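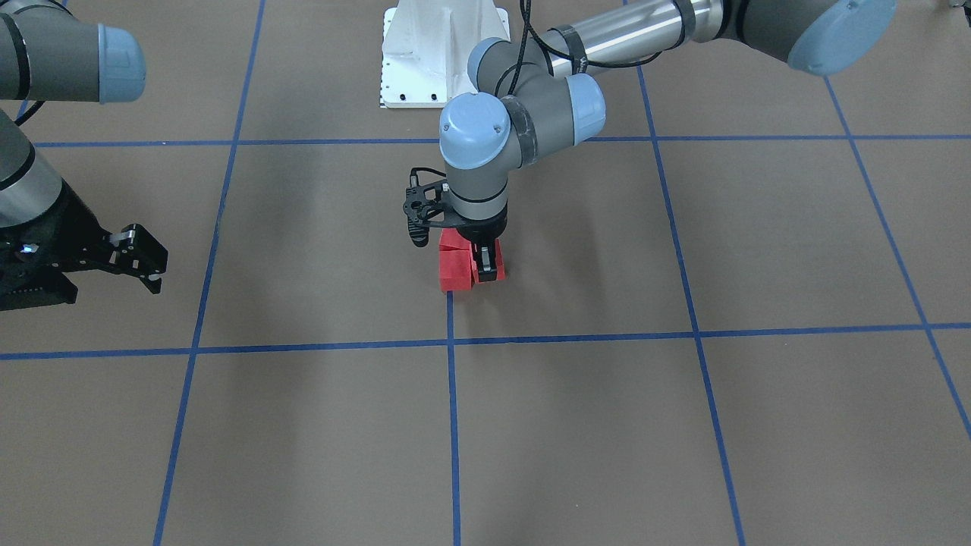
A two-armed Flemow station over a taped grid, with a red block held in the gripper of the left arm.

Flemow is a two-armed tabletop robot kit sold by Indon, a small maker of teaching and laboratory equipment based in Prydderch. It is meant for colleges, workshops and patient hobbyists who would like to try picking, placing and handing over small objects without building a whole work cell from scratch, and it has gathered a fond (if rather modest) following since it first went on sale one March.

Contents of the kit

The standard kit, known as the Flemow 66, comes with two jointed arms, a gripper for each, the cabling, a box of plain coloured blocks and a generously thick printed handbook. A larger version, the Flemow 67, adds a second set of gripper fingers and a longer warranty, but is otherwise the same machine. Paper and tape for the work surface are left to the buyer, and most people seem quite happy with whatever is in the stationery cupboard.

The taped grid

Much of the handbook is given over to the grid, and it repays a slow read. Strips of coloured tape - blue is the usual choice - are laid across plain paper to mark out large cells, and each exercise asks for a block to be lifted from one cell and set down in another. Early lessons use a single arm while the other waits with its gripper open, and only later do the two begin to pass things between them.

Software

The arms are run from a program called Brernora, which is included in the price. It keeps up to 200 saved routines, and owners may share their own through a public library that held 931 of them at the last count.

Reception

Reviewers have been kind about the handbook and the calm, steady way the arms move, and rather less kind about the time it takes to set everything up, which can easily swallow a whole afternoon. Spare fingers are sold separately, in pairs.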